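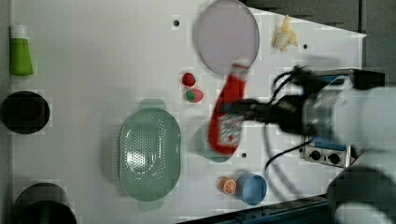
Page last changed: March, before the second lab block

Week 5 notes: picking a gripper and finding out if you were right

Okay, so last week we got through the arm itself and I promised we'd get to the bit on the end of it. I've put the ketchup bottle up top as it's the object I get the most emails about. Everyone expects the strawberries to be the hard ones!

In the lab you'll be comparing two grippers. One is the plain parallel pair from Tridham, and the other is the Vidal, with the softer fingertips. Same arm, same table, same toy food. Please don't change the arm speed between the two (last year a couple of groups did and their numbers were no use to anyone, including me).

What you're doing: 18 picks per object with each gripper. A pick counts if the object leaves the table and gets to the plate or the colander, whichever your sheet says. If it slips and the gripper catches it again, write "slip" beside it and still count it. I know that feels generous, but I want the slips in their own column.

About where to grab. With a bottle, I like the fingers around the middle of the body — not up by the cap, where any tilt gets worse as you swing. Tsion Yimer ran the pilot for me and got 53 good picks before the first drop using the middle grip, then moved up to the neck and dropped it almost straight away. One person, one afternoon, so don't quote it in your report as if it were a law of nature.

Cables! Look at how far they loop out from the arm. Before you start, jog the wrist slowly through 90 degrees each way and watch the slack. A loop that catches a cup on the way past will wreck your trial, and you'll blame the gripper for it.

The overhead view is the one you'll be marking from. It's lovely for position, thanks to the grid, and pretty hopeless for height. You can't tell from straight above if a bottle has cleared the rim of a bowl, so have your partner crouch down and call it.

Reading for next time is the Ceritdale handout on grip force, first half only. Maëlys Maillard is taking the Pudstead group, so send her your sheets if that's you. Everyone else, mine by 4 pm, with the slip column filled in.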